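Nevine river crossing table gets a rebuild before June

10/02/2021

The Boro wargames group has started work on a new version of its Nevine crossing, the 28mm demonstration table last shown with the Berchtold rules. The old boards have been scrapped. They had warped along the river joints, and the gap between the two center sections had become too wide to hide with flock.

The replacement uses insulation foam on a timber frame, in eight sections. River channels are cut 30 mm deep and sealed with two coats of exterior filler before painting. The banks slope more gently than before, so that bases no longer slide into the water when a unit is placed at the edge.

Figures are being rebased at the same time. The full order of battle comes to 1,452 infantry and cavalry, of which 400 still need new movement trays. Gun crews stay on their existing bases.

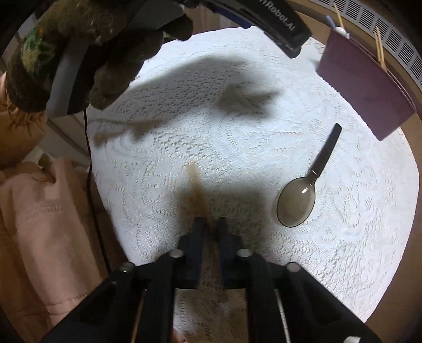
Ruby-Lee Maihi asked whether the shallower banks would make the fords too easy to spot from the defender's side, and suggested carrying the same slope along the full length of the river. The group has taken this up for the four northern sections. The southern ones were already cut and will be corrected with filler.

Buildings for the village of Plekberg are resin castings for the church and mill, with the remaining houses in laser-cut MDF. Roofs lift off on all of them. Interior floors are marked with unit capacity on the underside, where players can check it without a chart. 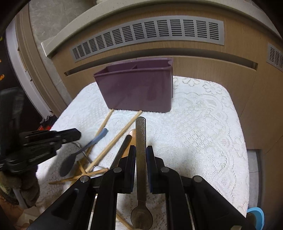
Hedges are the slowest part of the job. Each strip is rubberized horsehair glued to a steel base, then sprayed dark brown and drybrushed before the foliage goes on. The glue needs a full night to cure, and strips handled earlier tend to lift at the ends.

The rules are unchanged apart from one amendment: engineers now need two uninterrupted turns to lay a pontoon, up from one. Army lists remain at 4,000 points a side. A first full game on the new boards is planned for June.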